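Smart appliances and your privacy: tips from a doubter

Every gadget maker swears it respects your privacy. Maybe. I read the Grenent app's policy over coffee in May — 2456 words, and the word "partners" never gets explained. So I don't take the promise on trust, and I'd start with the settings.

Put household gadgets on the guest network. If your router doesn't offer one, skip the app and use the buttons.

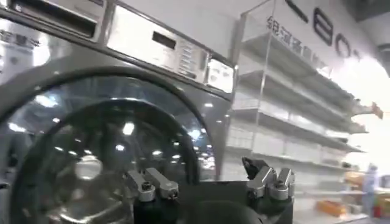

Front-loader with its control panel along the top.

Turn down every permission the app asks for, then see what stops working. Ohemaa Issahaku, my neighbor, refused location, contacts and microphone on her Buzatu account. Her cycles still ran. Make of that what you like. 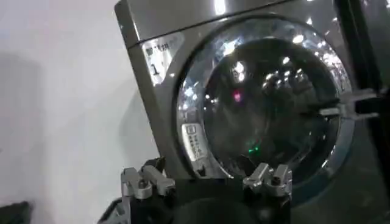
Silver-gray machine, round door.

Use a throwaway email address. Leave the birthday box blank, or lie. 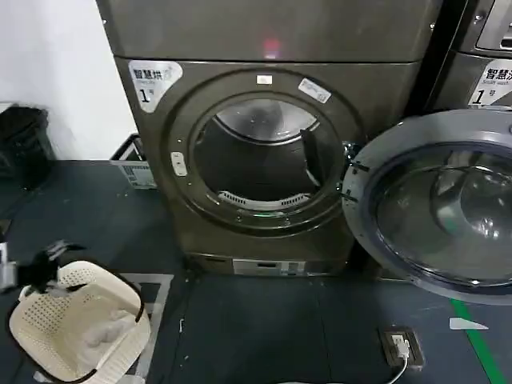

2 min read

Check the router log once a month. Mine showed 163 connections overnight from one Ova speaker that was supposed to be asleep. The help desk called it "routine." Routine for whom?

Before you sell or junk anything, do a factory reset and delete the online account too. They are separate jobs, and the second takes longer. Feven Hailu waited 40 days for hers to close.
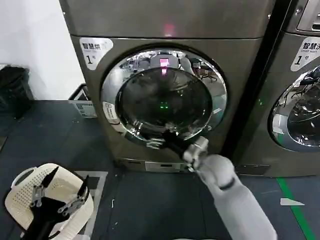
Does opting out of "usage sharing" stop all data collection?
I doubt it. The switch often covers marketing only, and diagnostics may keep going out. Look for a second switch, or take the thing off Wi-Fi.

Cover any camera you don't use. Tape is fine.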